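Flurnlow workshop notebook
September, started 7.40 am

Steam bending, Flusby chair, crest rails, second batch

Carrying on from the last entry. First batch of rails came off the formers with two good, one with a lifted fibre on the outside face and one split most of the way through at the knot I should have cut out. All of that timber was the kiln-dried stuff off the top rack. Today's blanks are the air-dried blackwood from Gikholm, sawn quarter-ish, with much straighter grain. I split a sliver off the end of each one to check runout before planing and put two back on the rack.

Blanks: 770 mm long, 22 mm thick, planed all round, arrises knocked off with a block plane. Ends painted with leftover house paint and left overnight. Marked the centreline on both edges in pencil this time. Last time it was only on the face, and it vanished under the strap.

Moisture reading on the meter was higher at the butt end than the top on every board. Not by much. I didn't soak anything.

Steam box: same ply box, same wallpaper stripper, new door seal cut from an old towel. The box sits with the drain end a bit lower than before and the drip goes into the bucket and stays off the floor. Thermometer through the lid at the far end took a long time to come up, so the first blank didn't go in until it had been steady for a good while. Topped the boiler up before each rail. If it's topped up mid-rail with cold water the box drops off and takes ages to recover, and I think that did for the split one as much as the knot did.

Time in the box, rail A: 63 minutes. Same for the rest, by the kitchen timer.

Strap and end stops: the Rampersad strap, stainless, with the screw-adjusted stop at the handle end. The stop needs to be snug when the hot blank goes in and then backed off a hair once the bend is past halfway. On rail A I left it tight the whole way and got compression wrinkles on the inside of the curve, left of centre. They may plane out. On rail B I backed it off a quarter turn at halfway and the inside face is clean.

Stainless matters with blackwood. The old mild steel strap left blue-black stains wherever it touched, and there's still a shadow on the sample rail hanging by the door. Lemon juice shifted most of it but the rest is in too deep.
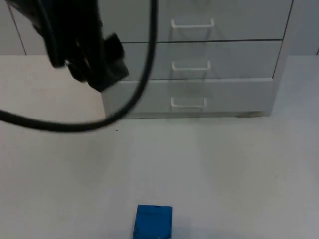 The shape of the rail needs settling before any more blanks are cut. The former as it stands is one even arc from end to end, and it looks mean on the chair, like a barrel hoop. On paper I want it flatter at the ends with the tighter part either side of centre, but a drawn curve and a fair curve aren't the same and I keep putting flats into mine. The thick black cable running past the cabinet is closer to what I'm after: it drops nearly straight, then goes into one wide sweep down and to the left, and there's no point where you could say the straight stops and the curve starts. Anything stiff hanging under its own weight seems to do that. Next go at the drawing I'll use a thin batten held at three points and leave it to find its own line, then trace it and stop fiddling.

Springback, measured from a straightedge across the tips to the deepest part of the inside face:

On the former, clamped: 199 mm
Rail B off the former after drying: 163 mm

That's more than I allowed for. The first batch moved less, but it was a different timber and a different former, so not much use as a comparison. Rail B also came off early, which won't have helped. Rails C and D are staying on their formers until the meter reads the same at both ends and in the middle, even if it ties up both formers into next month.

If the movement is still like that on C and D, the new former gets overbent to suit. If it's less, I'll split the difference and pull the last bit in with the back spindles, as on the prototype. The spindles will take a small amount. They won't take all of it without the mortises opening up on the back face.

Getting from box to former: timed it dry with a cold blank first, twice, gloves on. Most of the delay is finding the centreline and getting the first wedge in. Moved the wedges to a tray on the left side of the bench so they can be picked up without looking. The first clamp goes on the centre, always, then work outwards and keep the handles level. On rail C the right side got ahead of the left and the whole blank crept along the former by a few millimetres. There's enough length to trim, so it will still make a rail, but the centre mark is now off by that much and needs redoing before any mortises are laid out.

Gloves: the leather ones soak through and then they're worse than nothing. Cotton liners inside the long rubber ones were fine.

Faults so far, this batch:

Rail A - compression wrinkles inside face, left of centre. Keep, try planing.
Rail B - clean. Sprung more than wanted. Use for finish tests if it won't match the others.
Rail C - crept to one side. Still on former.
Rail D - clean as far as can be seen with the strap on. Still on former.

Two blanks left. One has a bit of wavy grain near the end and can be turned into arm supports. The other goes back in the stack for the new former.

To do:

Batten drawing, full size, on the back of the old cupboard door.
New former out of the construction ply offcuts, three layers, screwed before gluing to check it against the batten line.
Ask Gikholm whether there's any more from the same log. The last lot was marked with green crayon on the ends.
Descale the stripper. It was spitting by the end of rail D.
Replace the towel seal, already going soft at the bottom corner.

Box off at 3.15 pm, lid propped open to dry. Meter reading on C and D to be taken each morning and pencilled on the former beside the clamp.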